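Print this post | E-mail this post

Whiteboard ghosting and the cleaner question

Last updated: November

The board in the Fullenport office is a painted steel panel, 132 inches wide, bought secondhand when the Stetton branch closed. It ghosts. Anything left on it over a weekend leaves a gray shadow that a dry felt eraser will move but not lift.

Ghosting on a painted board is mostly a surface problem. Dry-erase ink is pigment plus a release agent in alcohol. The alcohol evaporates, the release agent keeps the pigment from bonding, and the eraser takes both away. Once the paint has fine scratches, pigment settles into them and the felt passes over the top. Porcelain enamel is harder and scratches much less, so old school boards often outlast new office ones.

I divided the board into strips with masking tape and wrote the same line of text in each. I left the ink for 90 hours and then erased with dry felt, ten strokes per strip. After that each strip got one cleaner:

Isopropyl alcohol, 92 percent: removed all visible ink. The surface squeaked afterward and the next line written there was harder to erase.
Ernenix board spray: removed most of it. Left a slight film that took a second wipe with water.
Water and a drop of dish soap: removed loose pigment only.
Writing over the old line with fresh marker and wiping at once: removed nearly everything. Slow over a large area.

The squeak matters. Alcohol strips the release agent along with the ink, so a board cleaned this way every day gets worse. I now use it once a month and follow it with a damp cloth.

Odette Rolland wrote to ask whether color makes a difference. In my strips it did. Red and green were worst, black was easiest, and blue was close to black. I only tested one brand, so I would not carry that over to others. Marcelle Sabatier runs the board at Fleury and reports the same order, except that her green comes off cleanly.

Storage is the other variable. Markers kept tip up dry out at the nib and lay down too little solvent, which gives a scratchy line that clings.
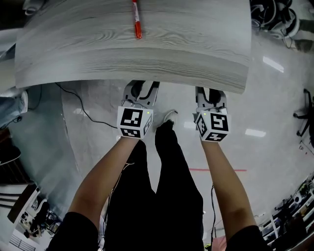

I store mine flat for that reason, and throw one out when the line starts to skip. Recapping a dry marker and waiting overnight brings some of them back for a few days, but the ink they put down is the kind that ghosts.

The next test is a replacement panel in enamel, 84 inches wide, if the wall anchors will take the weight.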